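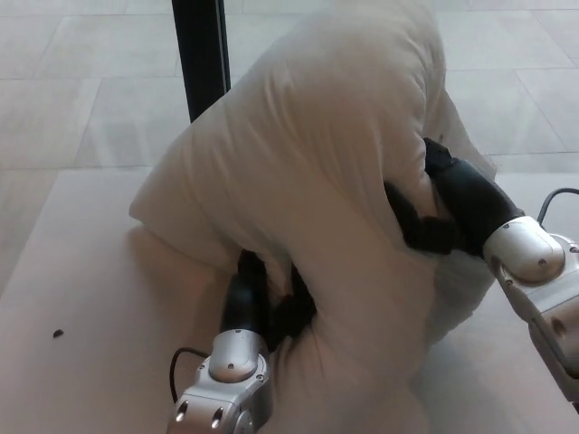 What is a pillow filled with?

Most pillows are filled with polyester fiber, feathers, down, foam, or latex. Less common fillings include wool, cotton, kapok, and buckwheat hulls.

Pillow

A pillow is a soft support for the head, neck, or another part of the body, used mainly during sleep or rest. It usually consists of a cloth shell, called the ticking, which holds a filling and is sewn closed along its edges. In most homes the pillow is covered with a removable pillowcase that can be washed with the sheets. Pillows used on chairs and sofas are often called throw pillows in the United States and cushions in British English.

Name

The English word comes from Old English, which took it from the Latin pulvinus, meaning a cushion. The same Latin word was borrowed into several other Germanic languages, including German and Dutch. "Bolster," a long narrow pillow laid across the width of a bed, is a native Germanic word and is about as old in English.

History

Hard headrests are known from a number of ancient societies. In Egypt they were made of wood or stone, with a curved top set on a short column, and many have been found in tombs. They held the head off the ground and may have helped protect elaborate hair. Headrests of a similar shape are still made in parts of East Africa. In China, ceramic pillows were produced over several centuries, often in the form of a hollow box with a slightly dished top. Some were painted with flowers, children at play, or short poems.

Stuffed pillows were used in Greece and Rome by those who could pay for them. The fillings were wool, feathers, reeds, or straw, depending on the owner's means. In medieval Europe a good pillow was a costly item and was sometimes listed by itself in a will. Poorer households slept on sacks filled with straw or chaff, which had to be emptied and refilled as the contents broke down.

Cheaper cotton cloth and the growth of textile mills in the 1800s made pillows an ordinary household object in Europe and North America. Small local firms bought feathers from poultry dealers, cleaned them, and sold finished pillows to stores or directly from the mill. The MacKinnon works at Sernville was one such business. It began as a feather cleaner and added a sewing room later, and the company's order books show striped ticking outselling plain white for most of its life. Yasir Hashmi, in his history of the Sernville mills, links the decline of the feather trade there to the arrival of synthetic fibers after the Second World War.

Polyester filling became common in the second half of the twentieth century. It was cheap, easy to wash, and did not depend on the supply of feathers. Foam pillows spread during the same period. Viscoelastic foam, usually sold as memory foam, came into general use in bedding in the 1990s.

Construction

The ticking has to be woven closely enough to hold the filling. This matters most with feathers, whose quills can work their way through a loose cloth. Cotton is the usual material, either alone or mixed with polyester. Traditional ticking has narrow colored stripes, commonly blue on white, but most pillows sold now are plain white.

The simplest pillow is made from two rectangles of cloth sewn together, turned right side out, filled through a gap, and stitched shut. This gives a shape that is thick in the middle and thin at the corners. A gusseted pillow has a strip of cloth set between the top and bottom panels, so that the sides stand up and the thickness is more even. Some pillows have piping sewn into the edge seam, which strengthens it and gives a neater outline. 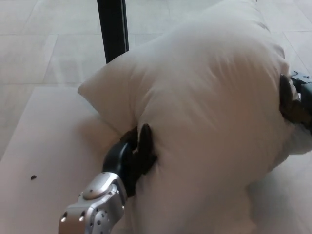
A white pillow, with the seam showing along the edge of one corner.

Fillings

Down is the soft underlayer of plumage from ducks and geese. It is light, packs into a small space, and opens out again when shaken. Feathers are heavier and firmer, and are often mixed with down to lower the price and add support. Both need regular fluffing, as they shift and flatten under the weight of the head.

Polyester fiber is sold as loose fill, as small balls of fiber, or as a single sheet of batting rolled to shape. Loose fill tends to clump with age. Batting keeps its place better but can feel flat after long use.

Memory foam softens with warmth and pressure and returns slowly to its original shape. It may be molded in one piece or shredded. Latex foam is springier and recovers at once. Solid foam pillows hold their height through the night, and for this reason they are often molded with a raised edge for the neck.

Buckwheat hulls are a traditional filling in Japan. The hulls move to fit the head and allow air to pass between them, but they are heavy and make a rustling sound. Kapok, a silky fiber from the seed pods of a tropical tree, was once widely used and is still found in some pillows. Wool is valued for its ability to take up moisture, though it packs down over time.

Sizes

Bed pillows in the United States are sold mainly in standard, queen, and king sizes. All three are usually 20 inches wide and differ in length. A queen pillow is 30 inches long. Body pillows, made for people who sleep on their side, start at 48 inches in length. European square pillows are used both for sleeping and as a backrest for reading in bed. Travel pillows are small, and the most familiar type is a U shape worn around the neck.

The height of a pillow is called its loft. Side sleepers generally use a higher loft than back sleepers, as the gap between the head and the mattress is greater. People who sleep on their stomach often choose a thin, soft pillow or none at all.

Care

Most polyester pillows, and many down pillows, can be washed by machine, but the care label should be followed. Washing two at a time helps keep the load balanced in the drum. Thorough drying is important, as filling that stays damp inside can develop mildew. Solid foam should not go in the washer or dryer, and is normally spot cleaned and left to air. Buckwheat hulls are emptied out before the shell is washed.

Pillows collect sweat, skin oils, dead skin, and dust mites. A zippered protector worn under the pillowcase slows this and can be helpful for people with a dust mite allergy. Polyester pillows are commonly replaced after 2 years or less, while good down or latex can last a good deal longer. A down pillow that stays folded when bent in half has usually lost much of its support.

In custom and folklore

In English-speaking countries a child may leave a lost baby tooth under the pillow in exchange for a coin. Pillow fights are a common children's game and are sometimes organized as public events. Lace pillows, used in making bobbin lace, are firm pads to which the pattern is pinned, and have no connection with sleep. In the ring bearer's part of a wedding, a small decorated pillow is often used to carry the rings.

See also

Bolster
Cushion
Duvet
Mattress
Pillowcase
Ticking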